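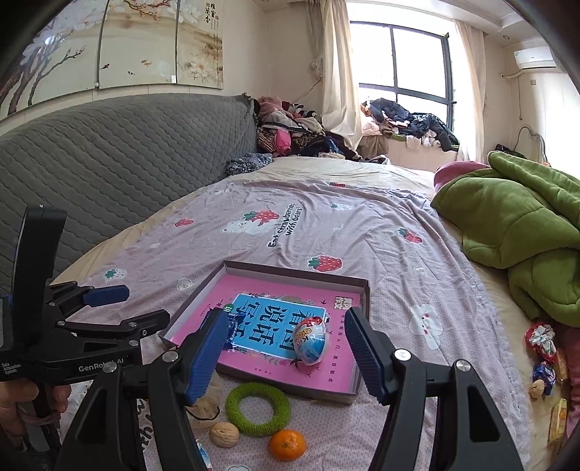 Chapter 7
Two Hands, Many Small Objects

In Chapter 6 your team worked with one gripper and one object at a time. The object was a hard block, it sat on a bare table, and the block never changed shape. Most of the faults you logged came from the person holding the gripper: a late squeeze, a wrist turned too far, a fast approach.

In this chapter the tools come in pairs, and the objects are things from a kitchen drawer or a candy bag. The club project that runs through the chapter is called Vudik. Its task is simple to state. A set of small items lies scattered on and around a flat base, and one person, with a gripper in each hand, has to sort them. The recordings are later used to train a two-armed robot to do the same job.

By the end of the chapter you should be able to:

plan a sorting task for two hand-held grippers
choose a grip point on soft, round, and wrapped objects
keep a session log that another team can read
decide which recordings to keep and which to throw out

7.1 Why small objects are hard

Pick up a walnut with your thumb and one finger. You will probably get it the first time, and you will not notice how many small corrections you made on the way. Your skin feels the shell start to slide, and you press harder before it drops.

A two-jaw gripper has only two surfaces to work with. If they meet the walnut above its widest part, closing the jaws pushes it down and out. If they meet it below the widest part, it is lifted a little and held. The difference can be a few millimeters, and the operator has to judge it by eye.

Wrapped candy has a different problem. The wrapper is often bigger than what it holds, so the jaws may close on an empty corner of plastic or foil. The item comes up, but it swings, and a swinging object is hard to place. Flat snack packets are easier to hold by the edge than by the middle, where the contents shift. Mandarins are heavy for their size and will bruise. A knitted item can be gripped almost anywhere, but it may sag between the jaws and drag across other things as it moves.

Egg-shaped candy combines several of these faults. It is round in one direction, long in the other, and slick on the outside. The pads should press on opposite sides at the widest point, with the jaws coming straight down.

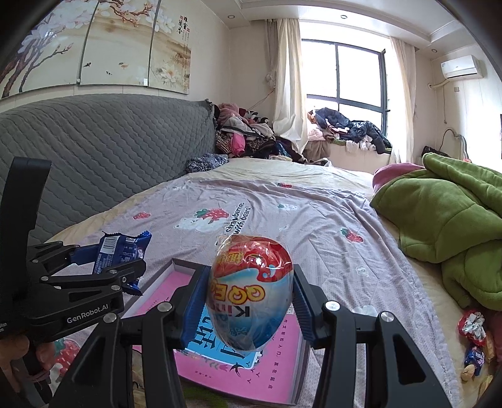 Kadir Polat objects to teaching the straight-down approach first. In his view it gives beginners a habit that they have to break as soon as something tall stands next to the target, and he would start every new operator at a slant. He adds that his own team at Saraç lost most of a month to this – they had 1026 recordings, nearly all from directly overhead, and their robot could not reach past a cup.

Both orders of teaching can work. This book keeps straight-down first because it is easier to check, and moves to slanted approaches in Section 7.4. If your coach prefers Polat's order, read 7.4 before doing Exercise 2.

7.2 The surface matters

A table is flat and does not move. A bed is neither. When the jaws press down on a mattress, the surface gives way and nearby objects may roll toward the dip. Sheets wrinkle, and a wrinkle can hide the lower edge of a packet or hold a nut in place that would otherwise roll.

For this reason Vudik sessions are split between hard and soft surfaces. A team that records only on tables will find that its robot pushes too far down or stops too early once it is moved to a sofa or a bed. A book or a shallow lid laid on the bed gives a third case, a small hard area with a soft one around it. Objects that start on the book and finish on the sheet make good practice, and so do objects going the other way.

Leave the rest of the room as it is. Blankets, pillows, curtains, and piles of clothes belong in the background of a home recording. Do remove anything sharp or breakable, and anything with a person's name or address on it.

7.3 Working with both hands

New operators tend to use the stronger hand for everything and let the other one hang in the air. The recordings that result are close to useless for a two-armed robot. Three patterns are practiced in this chapter.

Alternating. The left hand picks while the right hand places, then they trade. Neither hand crosses in front of the other.

Holding. One hand keeps its object off the surface while the other picks up a second one. The held object should stay still. Beginners often let it drift toward the working hand.

Steadying. One hand rests lightly against a base or a bag so that it does not slide while the other hand works.

Run each pattern slowly before you record. A good practice run has 3 items and no time limit. Rultel, the spring meet used as a model in this book, scores placement and says nothing about speed until the second round.

Before you begin

Check that both grippers open and close fully. Wipe the pads with a dry cloth. Fill in the top line of the log with the operator, the surface, and the items used. If your club stores its files on Bitbridge, make the session folder now – a recording saved to the wrong folder is easy to lose and hard to find again.

Exercise 1 uses one hard surface and one soft one, with the same items on each. Read the steps through once with your partner before either of you picks up a gripper.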